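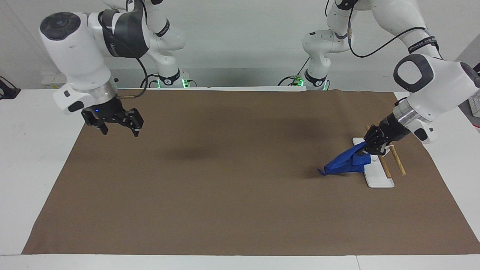

I look after the two-arm table at our shop, and after 18 months of it I've picked up a few habits that save me a lot of grumbling. Take what you like!

Paper first. I cover the table with plain brown paper and stop it short of the front edge, so my sleeves don't drag it around when I lean in. Change it when it creases – a fold will catch a fingertip sooner or later (ask me how I know).

Wipe the gripper fingers with a dry cotton rag before you start. Lint from cloth jobs builds up on the pads and then everything slips. I used to use a damp sponge until Krystyna Kubiak caught me at it, and she was right to yell.

Cables next. Move each arm slowly through its whole reach and watch the loops. You want slack at every joint, but not so much that it snags on the wrist. I redo the ties every March whether they look tired or not.

For practice I like a soft cloth and a couple of thin wooden sticks. If the grip is set too hard you'll hear the sticks complain, and if it's too light the cloth slides right out.

Oh, and write your settings down on real paper. Mine are taped inside the cupboard door, next to the number for Roman Bielecka, who has the spare fuses.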